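Small Things on Trays: A Gallery of Cubes

Posted 2019-08-14 by Thitima Phetsri

I have loved little colored blocks since before I could spell "block," and I finally have a page of my own to put them on! This gallery is for anyone who feels the same small jolt of happiness at a good solid color sitting on another good solid color. Trays, cloths, cubes, corners. If you came from the Drinach page looking for the dollhouse furniture, that's in the other gallery (link in the menu), and you are very welcome to stay here anyway.

A bit of background first. Fletcher Ruawai and I have been trading blocks and trays back and forth since March, and between us we now have 300 cubes in our two houses, which is either a collection or a storage problem depending on who you ask in my family. The sorting happens at my end. Fletcher does the hunting, and he's wonderful at it. He'll drive 80 miles for a box of mixed blocks with a bad photo on the listing, and he comes home beaming even when half of them are chipped.

What I keep coming back to is blue on red. I know, I know, it's the most basic pairing in the crayon box. But put a blue cube down on a red tray and look at it for a minute! The red pushes forward, the blue sits there looking cool and calm, and the edge between them almost hums. White cloth underneath does a lot of quiet work too, and it's what I'd suggest if you're setting up a table of your own. Patterned cloth fights with everything, and bare wood turns the reds a bit brown to my eye.

So, on to the pictures. Two views of the same red and blue, and I couldn't pick a favorite.
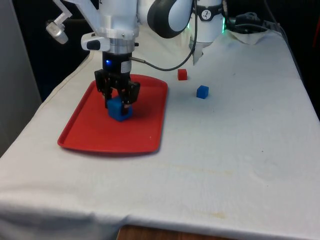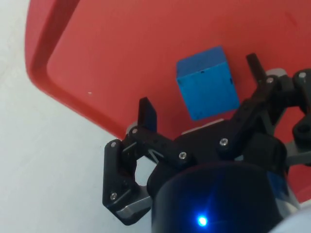
Blue cube, red tray. The first view takes in the white cloth and two small cubes to the right of the tray; the second comes in close enough to show faint scuffs on the red and a layered texture on the blue.

I adore that texture in the close view. Fine lines like that give a plain shape something for the light to catch on, and the top face comes out a whole shade brighter than the front. One color, and you get two blues out of it for free.

The rounded corners on the tray make me happy as well. Sharp-cornered trays are easier to line up on a shelf (I have 6 of them, all lined up beautifully) but they look stiff with a cube inside. A soft corner and a raised lip give the eye a path to follow, all the way around and back to the block.

And the size difference! In the first view, the cube over the tray is noticeably bigger than the others. Mixing sizes is my favorite trick for a table that feels dull. One big, a few little, a good gap between them. Fletcher prefers everything matched and we have agreed to disagree, mostly.

Some notes for people who wrote in after the last gallery:

On trays. Go for a matte finish if you can get it. Shiny plastic picks up every lamp in the room and you end up looking at the lamps. A few scuffs are fine by me, and I've stopped trying to polish them out, as it only left cloudy patches on the one I tried.

On cloths. Iron it or pull it tight. I use white cotton from an old sheet, hemmed badly. An off-white one works too, though yellows get a little lost on it.

On light. Soft and from the side. You want some shadow under the block so it has weight, and a hard bulb straight overhead makes the top face go chalky.

On cleaning. Warm water, a drop of dish soap, an old soft toothbrush for the grooves. Dry the blocks on a towel with space between them. Painted wooden ones get a barely damp cloth and nothing else, please! I lost the finish on 4 lovely green ones that way and I still think about them.

On color names. Several of you asked what I call this blue. At home it's just "the blue." Fletcher has a notebook with proper names for everything and he'd put it somewhere near cornflower, though I think it's stronger than that. Write and tell me what you'd call it, I'd love to know.

Coming next is a set on yellows, which have been giving me trouble all summer. They go green at the edges in the afternoon and nearly white at noon, so I've been up early with the trays before breakfast. There are also some very fine wooden cylinders that Fletcher found in a box of train track, and I want to try those on gray.

If you have a tray and a few blocks in a drawer somewhere, get them out and have a play, then send me a photo through the contact form. I put reader pictures up at the end of each month, first name only unless you tell me otherwise.

Back to all galleries
Next gallery: Yellows (soon!)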